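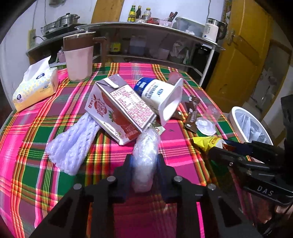 *Both grippers on the table-clearing job. Left one has the plastic wrap, right one has the yellow wrapper.*

April, 16:40. Clearing rubbish, Tomdale bench rules: one item per squeeze, no helping with elbows.

Log stands at 203 squeezes. 168 counted as clean, the rest went down as drops or as "moved it somewhere worse". The target on the Disby build sheet was 200, so I am calling that met and ignoring the adjective in front of it.

Crumpled plastic is still the nuisance. It gives, then springs back, and the pads close on mostly air. The carton looks harder and is far easier provided you go for a corner. Haven't settled what to do about the foam fruit net. It squashes to nothing and then claims to be a full grip.

Changed since last entry:

- pivot screws nipped up, 2 washers swapped for the Sandu ones
- pads cleaned with soapy water (sugar gets everywhere)
- closing speed down a notch, which my wrist dislikes

The plaid cloth stays. The Briltier tracker loses its place on plain white and seems to adore pink stripes. I have stopped arguing with it.

To do: thin wrappers lying flat, new pad glue, and find the small hex key before buying a third.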